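Condition Report

The estate reached the Padach valuation office in November, in three cartons, under consignment number 2165. The inventory supplied by the solicitors listed the contents of the third carton as "toys, assorted, no value". I was assigned to confirm this.

Procedure at Padach is fixed. Each item is removed, given a tag, examined under the bench lamp and graded on a scale of 100. A score under 40 goes to bulk disposal through Cindholm, who pay by the kilogram. A score over 40 gets a written report. The appraiser does not record impressions. I had worked there long enough that I no longer formed many.

The first items took most of the morning. A tin whistle, no mouthpiece. A jigsaw in a bag, incomplete. A Bergeron clockwork tram with a seized spring and one replacement axle, grey, probably cut from a knitting needle. I gave the tram 44 for the axle, which was neatly done, and entered the reason as "period repair".

The car was in a wool sock at the bottom of the carton. I tagged it 3173 and began the form.

Item: toy car, yellow, in the shape of a Volkswagen Beetle. Windows tinted dark. Roof rack, metal, on black posts. Finish glossy, with scuffs, small smudges and fine scratches to the roof panel. Maker not established.

My own had been the same yellow. The form has no field for this.

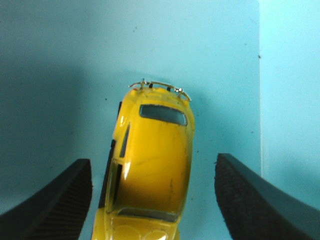 Section 2: Wear

Wear is graded by location and by probable cause. Marks on the underside indicate floor use. Marks on the flanks indicate collision, usually with a skirting board or another vehicle. Marks on a roof are less common. They mean that the car spent time upside down, or that something was carried on top of it and slid.

The rack on mine came off the first summer. My brother used it as a stretcher for a beetle, an insect, which he considered the correct use. We drove the patient the length of the verandah at Plernus and back again, and it walked off the car at the downpipe, apparently recovered. The rack went through the boards. We could see it down there in the afternoons, when the light came in low from the creek side, and we spent a good part of the holidays fishing for it with a magnet on a string. The magnet never took hold. My brother concluded that the rack was the wrong metal. I concluded that he was holding the string wrong, and said so, and we did not speak until tea.

The house was sold in 2000. The verandah was pulled up by the new owners — I heard this from a neighbour — and the timber burned.

I looked at the scratches for longer than the procedure allows. They were faint, and told me nothing about their cause. I entered the cause as "undetermined".

Section 3: Grade

The arithmetic gave 38. I checked it twice. Surface deductions had been applied correctly, and there was no allowance for the sock.

I went back to the rack and added three points under "delicate fittings, retained". The total became 41, and I began the written report.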